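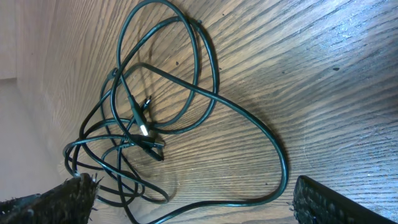 June, cable demos, second session

Started 8:15. Task is the same as last time: pick a loose cable off the wood top, get it into a bundle one hand can hold, drop it in the tray on the left. Teleop from the Larnach handles, wrist camera on, overhead camera on. Esperanza driving, me on the log, Rezaul in and out.

Used the thin black USB cable for the whole morning. It's the worst of the set for this. The jacket is shiny and picks up highlights, and the shadow of each loop falls right beside the loop, so on the wrist view one strand can look like two. Esperanza closed on a shadow twice before she got used to it. Both of those are in the log as failed grasps and I left them in. Vy wants them kept as long as they're tagged.

Starting state

We agreed to stop arranging the cable. Last session I was laying it out by hand and without meaning to I gave it the same shape every time, long loop to the right, plugs in the middle. Now the rule is: lift it a hand's width, let go, leave it. If it slides off the top, drop it again. Don't tidy.

Still got a big loop out to the right on a good number of resets. I think the cable has a set in it from being stored wound up. Myrtle says to swap in another one halfway through the next session so we don't train on one cable's memory.

Approach

What worked for Esperanza was coming in low over the near side with the fingers wide open and letting a strand run between them before closing. She doesn't go for the plugs first. If you grab a plug the rest trails behind and catches on whatever is under it. If you take two or three strands near where the loops cross, most of the bundle comes up together and the long loop follows.

Tried the other way for 6 episodes, going in from straight above to the center of the tangle. Got four clean lifts and two where the USB-A end swung down and knocked the tray. Not going to use that as the standard approach but I kept the good ones.

Pausing over the cable before closing helps. The wrist view is the only one where you can tell which strand is on top, and the driver needs a second to look. Thắng asked whether the pauses will teach the policy to sit there doing nothing. Fair point. For now we trim any pause longer than two seconds in post and leave the short ones.

Gripper

Left pad is bristly along the top edge. Short black fibers sticking out in tufts, and they show up in the wrist view. Didn't seem to affect grip today but a fiber could snag a strand on release. One episode (number 31) the cable hung on the left finger after opening and Esperanza had to shake it off. Can't say for sure the pad did it. Ordered a pair from Gallardo anyway. Will change both sides together and note the episode number when it happens, so we know which footage has the old pads in it.

Force limit on the Skostar controller is still where Rezaul set it. Thin cable is fine at that setting. He wants to check the jacket for crush marks after a full day before we go any higher.

Light

Sun was coming across the far right of the wood top through the late morning and washing the grain out almost to silver. Near side stayed brown. I pulled the blind at 10:40 and let it up again at 11:30, on purpose, so there are episodes both ways. Blind position is in the notes column.

Few dark specks on the wood. I wiped it down at the break and I'm not going to chase them any further than that.

By-hand try

After lunch Myrtle wanted to compare against guiding the arm directly, no handles. Put it in free drive and she walked it through the same pick. Motion is smoother and she found the height faster, but her forearm was in the overhead view nearly the whole time, and opening and closing the fingers from the button on the Desus pendant means taking one hand off the arm. She did 8. They're in their own folder. I don't think we mix them with the teleop set until somebody looks at how different the speeds are.

Count for the day

51 teleop episodes kept, plus Myrtle's 8 by hand. Target for the whole cable set is 2,000, so we need a second driver. Thắng will train on the handles starting next session – half an hour of free practice with nothing recorded, then short runs with Esperanza watching.

To do

Change pads when they come in.
Second cable, different thickness if we have one.
Move the tray a little farther left so a swinging plug clears it.
Ask Vy if "partial lift" should be its own tag. I've been putting those under failed and Rezaul has been putting them under success, so the last two sessions don't match.
Re-zero the wrist camera mount. It has turned slightly and I noticed too late to fix it today.

Stopped 3:50. Arm parked, logs copied to the shared drive.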